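## 4. Adding Theme Songs and Episode Notes

This section covers the Basstead catalog for children's TV shows. Set up your show list first (Section 3). The starter list from Nalenmont has 2,325 episode entries and you can edit any of them.

### 4.1 Entering a theme song

1. Open the show and select **Music**.
2. Select **New Song**, then choose *Opening*, *Closing* or *Insert*.
3. Type the lyrics as they are sung on screen. Leave a blank line between verses.
4. Enter the first and last episode that use this version.
5. Select **Save**.

**Note:** If a pilot used different words, make a second entry and tick **Pilot version**. Do not paste both sets of lyrics into one entry – the search will treat them as one song.

**Caution:** Changing the episode range on a saved song also changes it on every linked episode page. There is no undo for this step.

### 4.2 Adding a still to a page

Each page holds up to four stills. Files are placed in the order you add them, and the first one becomes the thumbnail.

1. Select **Stills**, then **Add**.
2. Pick a file and wait for the preview to load.
3. Type a short caption and select **Place**.

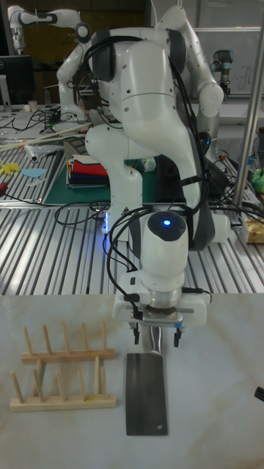
*Fig. 4-1. White robotic arm above a table, with a cleaver-style knife under the gripper.*

Captions can be up to 150 characters long. Anything over that is kept in the record but hidden on the public page.

### 4.3 Home video releases

Promos and trailers often appear on discs for other shows. To record one:

1. Open **Releases** and find the disc by title.
2. Select **Extras**, then **Link Promo**.
3. Choose the show being promoted, which may differ from the show on the disc.
4. Set the region. If you don't know it, leave it at *Unset*.

**Note:** Promos linked this way do not count as episodes.

### 4.4 Sending changes for review

Shared catalogs hold new entries until an editor approves them. In the Firnunthorpe catalog the editors are Babita Yadav (songs) and Divya Pinto (releases). The queue is checked every Thursday.

To withdraw an entry, open **My Changes** and select **Pull Back**. Entries already approved have to be edited again from the show page.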